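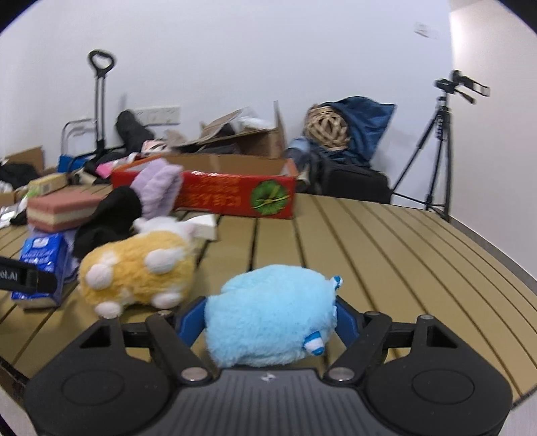
4.2 What inspectors wrote down, and what they left out

We were lucky in Butville. The county health office let us read 1,474 kitchen inspection reports, and Jyoti Prajapati went through every one of them with a patience the rest of us can only admire. Of these, 116 came from private clubs and the others from ordinary restaurants open to the public. Cold storage was the most common trouble in both groups, though the wording of the notes differed quite a bit from one inspector to the next.

Figure 3. A hand-held gripper holding a plush toy beside a slatted camping table.
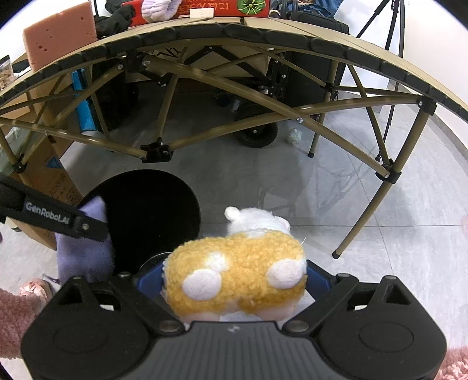
That wording matters more than we first expected. A cooler running too warm might be written up as a serious violation in the Gwilliam district and as a friendly reminder over in Unley, even when the temperatures on the page were nearly the same. Of the club reports, 109 gave an actual reading, and we kept only those for the comparison in the next section. We did think about guessing at the missing readings from the notes, and talked it over for most of April, but in the end we felt better leaving them alone.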